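Ticket 469: Wikville front desk PC drops off the network overnight
Opened by: Maribel Ayala
Assigned to: Géza Kerekes
Status: Resolved

Maribel Ayala
The front desk PC has no network when we open. The icon shows a red X. If I restart it, it comes back and works all day. It has done this every morning since the start of August.

Géza Kerekes
Checked the switch log. The port goes down at 2:10 a.m. and stays down until the restart. Swapped the patch cable and moved the PC to a different port. Please let me know how it looks tomorrow.

Maribel Ayala
Same thing this morning. Red X, restarted, fine after that.
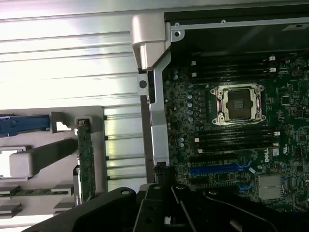 Géza Kerekes
Event Viewer has a sleep entry at 2:10 a.m., the same minute the port drops. The power plan was set to never sleep, but the Bulto backup agent puts the machine to sleep when its job is done. The network adapter doesn't come back after that. Turned off "Sleep when finished" in Bulto and unchecked "Allow the computer to turn off this device" on the adapter. Updated the adapter driver too.

Teófilo Flores
Ticket 815 from the back office sounds like the same problem. Can I make the same change there?

Géza Kerekes
Yes, but check the Bulto settings first. An agent update can turn the sleep option back on.

Maribel Ayala
Working when I got in today, no restart.

Géza Kerekes
Port stayed up all night. Closing this one. 815 stays open with Teófilo.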